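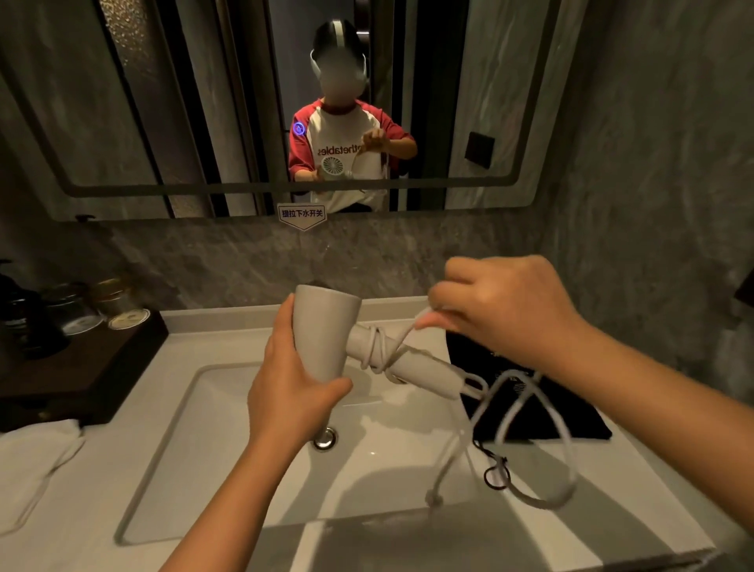

Last updated December 8, 2019

## Questions we get about recording for Grinov

Grinov is the part of Movolo that collects examples of people doing small chores with their hands, so that a learning system can have a go at them later. If you have signed up to record, or are thinking of it, start with these. If your question is about payment dates, that's the other page, and it is shorter.

### What do I have to do?

Put on the headset, pick a task from the list and do it the way you would on any other morning. The camera sits at your head and sees roughly what you see. Your hands should stay in view for as long as the task allows. When you finish, put both hands down flat, wait a breath and stop the recording.

One start to one stop is an episode. We have 948 usable episodes of bathroom tasks so far and would like 3000 by the end of March. You may draw your own conclusions about how often we'll be writing to you.

### Why is a hair dryer on the task list?

The cord. A rigid object keeps its shape while you move it, and our models cope with that fairly well. A cord has a new shape every time you look at it, and a different one again once you've wound it round a handle and tucked the end in.

"Pack the dryer" is now three separate tasks: wind the cord, bag the dryer, put the bag away. It used to be one, and the labelling team at Haddad asked us very politely to stop.

### Is there a correct way to wind the cord?

No, and please don't look one up. We want your way, including the way you'd rather your mother didn't see. Loose loops are fine. Tight loops are fine. If you wind it, dislike it and start again, keep recording. Starting again is worth a great deal to us, and it gets its own label.
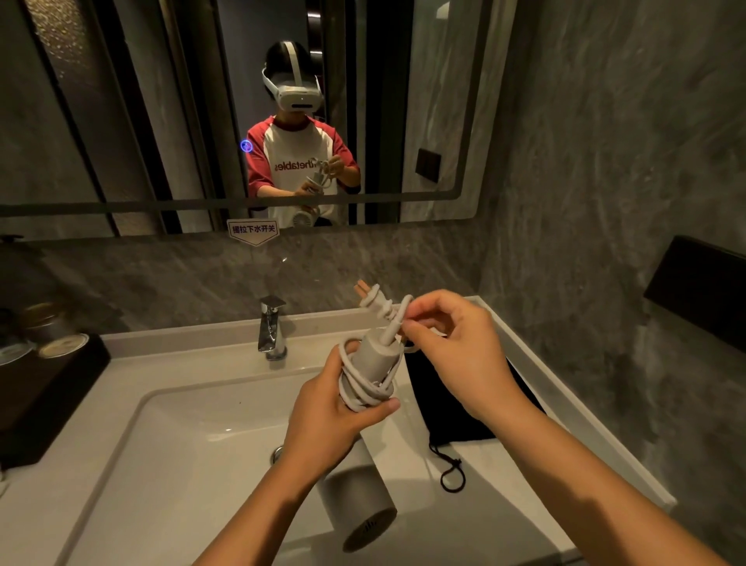
*Cord winding at the basin, with the mirror showing the recorder at work.*

### There's a mirror. Does that ruin everything?

It used to. Early versions of our hand tracker, Tromis, would find four hands and follow whichever pair it liked best. The current one mostly sticks to the real ones. Mirrors stay in, and we mark those episodes with the tag `reflective`.

Two things to know, though:

- Your face may turn up in the glass. Faces are blurred before anyone outside the intake team sees the footage.
- Don't wave at yourself. We have enough of those.

### Should I tidy up first?

Please don't. Leave the towels, the tins and whatever else lives on the counter. A system trained on bare counters gets a nasty shock from the first tumbler it meets. Do put away anything with your name or address on it – prescriptions, luggage labels, post.

### What about tasks below the counter?

They count, and we're short of them. Recorders like to work at chest height, as people do, and so we have a great many lovely views of basins and very few of shelves. If a task takes you down to a bag or a low shelf, look down with your whole head. Moving only your eyes gives us a fine recording of the tap.

Steadying yourself on the counter with your spare hand is allowed and needn't be edited out. The system has to learn what the other hand gets up to.

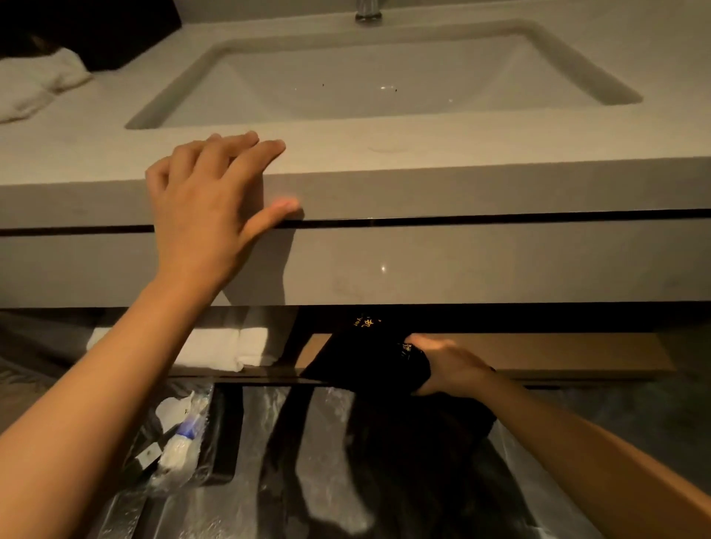 *Low reach: right hand on the bag, left hand on the counter edge.*

### Can I talk while I record?

You can. Sound is stripped out at intake, so sing if it helps. What you can't do is narrate a task in place of doing it, which has been tried.

### I dropped something. Do I delete the episode?

Keep it, pick the thing up and carry on. Delete an episode only if someone else walks in who hasn't signed the consent form, or if the headset slips so far that your hands are out of view for more than 10 seconds.

### How long can one session be?

Three tasks, then take the headset off and have a sit down. Recorders who push on get faster and sloppier, and the models copy both habits with real enthusiasm.

### Will the robot be able to pack my hair dryer?

Eventually, we hope. At present our best policy can hold the handle and take hold of the cord, after which it tends to think for a while. Bags with drawstrings are on the list for next year.

### My upload has stopped at 99 per cent.

Leave it alone. The last part is a file check and it is slow. If it's still there the next morning, send us the episode number from the upload screen and keep the original on the headset until we reply.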